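Week 8: Buying for children, and who the shop is really talking to

Right, last week I ran out of time halfway through pester power, so I'm picking it up from there. If you missed the session, get the notes on packaging from someone who was in the room, as I'll be leaning on them quite a bit.

We'd got as far as the idea that children's products have two customers. There's the person who wants the thing and the person who pays for it, and they're usually looking at different parts of the shelf. Retail people have known this for ages (cereal boxes with a cartoon on the front and a vitamin table on the side!). What I want to do today is look at clothes, where it gets messier, as clothes also have to be washed, handed down and argued over at seven in the morning.

Songül Türkmen's chapter is the main reading. She sat in on shopping trips with 13 families in Travton, and then went back in July to see which of the clothes were still being worn. I love this chapter and I'll try not to go on about it. The bit to notice is how she separates three moments: choosing, buying and wearing. A parent might win at the till and then lose every single morning afterwards. One mother in the study bought a plain navy jumper that was worn once, for a photograph for Grandma, and then lived at the bottom of a drawer.
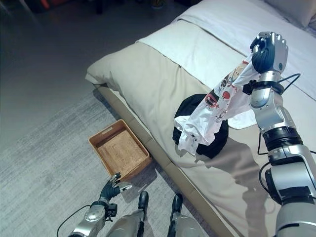 Türkmen calls these "drawer clothes", and I'd like you to use the term in your essays, but do say where you got it. Her point is that sales figures can't see them. The shop counts the jumper as a success and so does the maker, and both order more navy.

Compare that with Elias Semaan, who comes at it from the shop side. He worked for Ravholm before he went into teaching, and his account of how their children's floor was laid out is very readable. Prints went low down, at child height, and plain basics went up where adults look. Price tickets faced upwards. He's quite cheerful about all this – a bit too cheerful for my taste – and a few of you said the same on the discussion board. Have a think about whether he ever asks what the child gets out of it. I go back and forth on that one.

Some words you'll need:

Pester power: a child's influence on what an adult buys. Don't use it as an insult, it's a description.

Gatekeeper: the adult who can say no. Might be a parent, might be a school with a uniform list.

Licensed print: a design using a character that belongs to somebody else, with a fee paid for the use of it.

Hand-me-down life: how long a garment stays in use across more than one child. Türkmen thinks bold prints do worse here, and Semaan disagrees (see his page 82).

For the seminar, please read both pieces and bring one item of children's clothing, or a label, or a page from a catalogue. The Brunico and Azar catalogues are in the department library if you don't have anything at home. In groups of three, work out who the item is speaking to and how you can tell. Look at the label as well as the front, people always forget the label.

Essay plans are due on December 16, 2024. One side of paper is plenty. Put your question at the top and tell me which of the two authors you trust more and why. Drop them in the box outside my office or email them, I don't mind which.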